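Displaying an old board model without wrecking it?
Model Making and Paper Craft > Care, Repair and Storage

edgelap
Posted 2020-02-26

I have been given a big architectural model and need to decide where it lives. For now it is on the marble-patterned table in our front office.

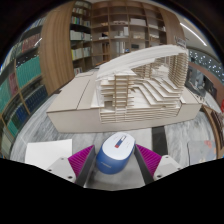 The model is a study for the Wesdale library extension, which never got built. It is pale cream board and thin layered sheets, with brown cut edges on the terraces. The person who made it, Vija Mets, retired in May and left it with us along with two folders of drawings.

My questions are these:

1. Do I need a cover over it? I got a price of 3,000 for a fitted acrylic case with a base, and my boss nearly fell off his chair.
2. How do I clean off the dust that is on it already? I am scared of the layered parts.
3. The wide base at the left end has a flat top with a thin dark seam across it. Is that something I should glue, or leave alone?

The office gets morning sun from one side. People come through all day and put things down wherever there is room.

tallowby
Leave the seam alone until you know what it is. On a lot of older models the base top was made from two sheets butted together, and the line between them goes dark with age because dirt settles in it. If neither side lifts when you press very lightly next to it, there is nothing to fix. Glue in a joint like that will squeeze up and stain, and you will never get it off cream board.

For dust, use a soft makeup brush, the big kind. Brush toward a vacuum nozzle held well away, with a piece of old stocking over the end so you don't lose any parts. Work from the top down. Do not use canned air. I did once and blew a row of railings across the room.

quoinhead
Agree on the brush, disagree on the vacuum. I would not have a vacuum anywhere near thin sheet layers. One slip and you have torn something off. Brush only, and take your time. It took me two evenings to do a model smaller than yours and I lost nothing.

On the case: yes, you need one. Dust on board is not only ugly. It gets pushed into the surface every time somebody brushes it, and pale board ends up gray in the corners. If you cover it you clean it once.

tallowby
I've used the vacuum method for years with no damage. Low power, stocking on, nozzle at arm's length. Brushing alone just moves the dust from the roof to the next level down.

quoinhead
Then you brush the next level down. We can go around on this all week.

marlpit60
You don't have to pay 3,000. I built a cover from Danzer clear sheet, five panels with corner strips, and it came to under 100 because I cut it myself. It isn't museum quality and you can see the joints. It does keep dust and elbows out.

Measure the model at its longest point and not just across the building. A lot of bases stick out past the building and people forget to allow for it.

edgelap
Good point about measuring. The right end of the base does carry on past the building and ends in a pointed corner. I had only measured the building. The point is the part I worry about most, to be truthful, as it is just the right height for somebody's bag.

I pressed next to the seam as tallowby said and nothing moved. I will leave it.

tallowby
Good. Turn the pointed end toward the wall if you can. Corners are always what goes first. If it does get crushed, a drop of thinned white glue worked into the layers and a clamp with wax paper on both sides will bring most of it back.

fennrow
Nobody has mentioned the sun yet. That matters more than the dust to me. Cream board in direct light will yellow on the sunny side, and you'll have a model in two shades. A clear cover does nothing for that unless you buy the UV sheet. Omness sells a film you can put on the window, and that would protect your paperwork too.

Also, was it cream to begin with? I have a model that everybody thinks is cream, and it was white when it was made. Check underneath or somewhere the light doesn't reach.

edgelap
I asked Vija on the phone. She says it was always cream. She bought the board from Alcombe and picked that shade because white looked too hard under the lights in the meeting room. So no fading that she knows of.

marlpit60
Keep the tabletop clear around it as well. On mine I left a strip 2 inches wide on every side of the cover and put a low wood edge around that. Before I did it, people stacked papers against the model, pushed the stack, and the stack pushed the model. Sheets of paper slide easily on a smooth top.

quoinhead
I'd go further and move it off a working table altogether. If people do their jobs on that table, the model will lose in the end. A plinth against an inside wall fixes the sun, the bags and the papers in one go.

edgelap
We don't have a free inside wall except in the corridor, and that is 60 inches wide with a door that opens into it. I think the table is where it stays until the summer.

Plan for now is the brush, no vacuum (sorry tallowby, my hands aren't steady enough), the homemade cover, and the film on the window. Marlpit60, what did you use to join the corner strips?

marlpit60
Solvent cement, the watery kind, put on with a needle bottle. Tape the panels square first and practice on offcuts. Do it in another room so no fumes or drips get near the model, and let the cover air out overnight before you set it down over the board.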